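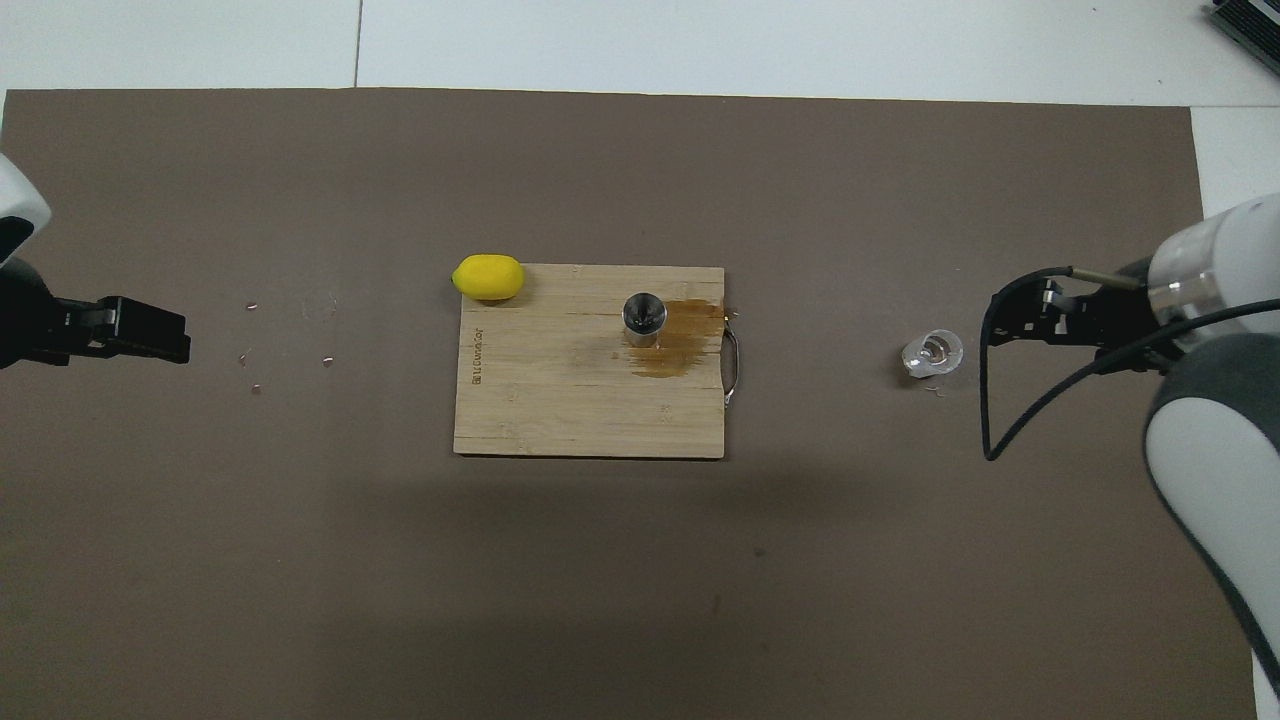
Figure 1. Two-arm workspace with the bamboo board, metal cup, lemon and clear cup.

Virnska: Teaching a Pouring Task by Remote Control
Student project report, Rendley Institute, Acharya Laboratory
Submitted by Thirumalai Palaniappan

1. Purpose of the project

The Virnska project studied how a person with little training can show a two-arm robot a short table task. The task chosen was a pour from a small clear cup into a metal cup standing on a cutting board. It was selected because the motion is familiar to most people and yet hard to write down as a list of positions. The tilt of the cup, the height of the hand and the speed of the return all change together, and an operator adjusts them by eye.

Two ways of giving a demonstration were compared. In hand guiding, the operator takes hold of the arm and moves it through the task. In remote control, the operator moves a pair of smaller handheld arms at a separate desk, and the robot arms follow. Both were recorded with Tastberg, the logging program already in use at the laboratory, so that the files could be read by the same training code.

2. Setup

The two arms face a white table covered for the most part by a brown mat. The board is placed on the mat within reach of both grippers, and the objects are set out again by hand before every recording. Their positions were varied on purpose. The lemon in particular was moved from one corner of the board to another, as the trained policy was expected to leave it alone wherever it lay.

Joint positions, gripper opening and camera images were saved together. A short spoken note from the operator was kept as a separate file. These notes were of more use than expected during the review stage, and future groups are advised to keep the practice.

3. Collecting demonstrations

Three operators took part. Each was given a practice period before any recording was saved, and each worked with both methods. The full set came to more than 100 demonstrations, the larger share of them by remote control. Hand guiding was stopped early in October. The operator's arms and sleeves often blocked the view of the cup, and the affected recordings could not be used for training from images.

Remote control had difficulties of its own. Operators could not feel the weight of the cup through the handheld arms and relied on the view of the table when deciding how far to tilt it.

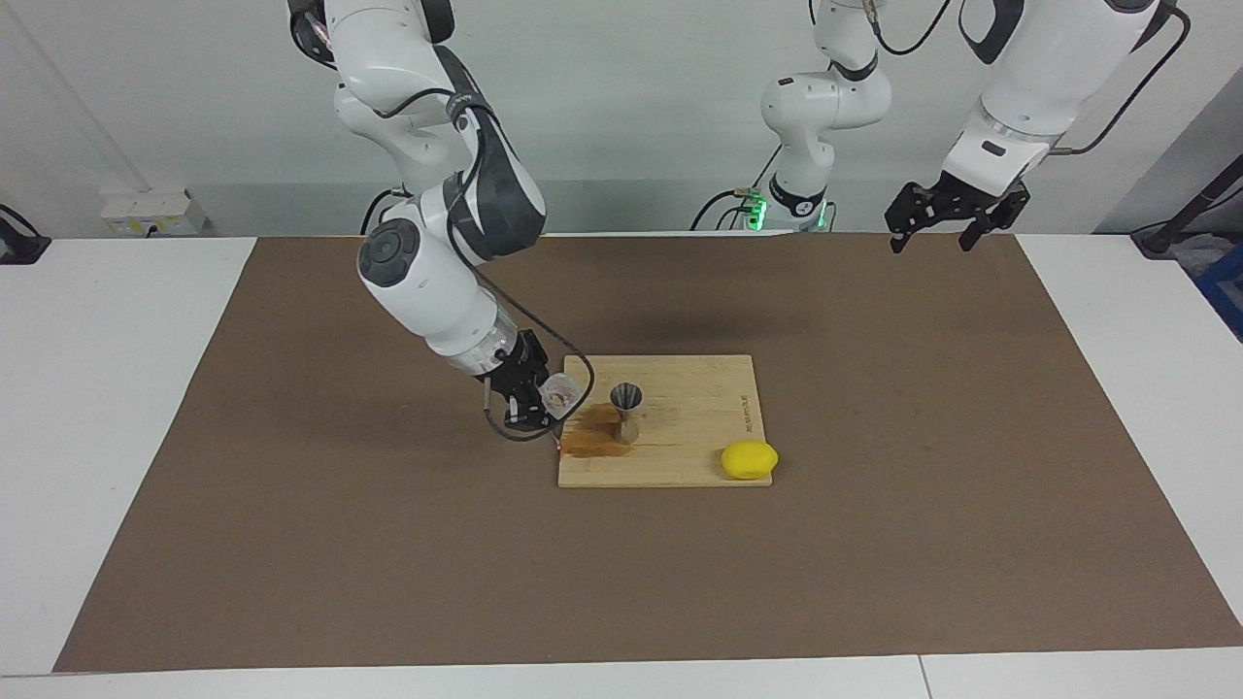 The approach to the board was therefore made a separate step in the written procedure. The operator brings the cup to the left side of the board, pauses, checks the distance to the metal cup, and only then begins the tilt. The other arm is kept raised with its gripper open until the pour has ended. Recordings made before this rule was adopted were kept in the set but marked, and they were left out of the first training run.

4. Observations

Operators agreed that the wrist cable needs attention when the gripper is low - it should be checked at the start of every session. They also asked for a foot pedal to start and stop recording, as reaching for the keyboard meant letting go of one handheld arm. The request has been passed to the laboratory.

A comparison of the marked and unmarked recordings is given in Section 5, together with the settings used for training.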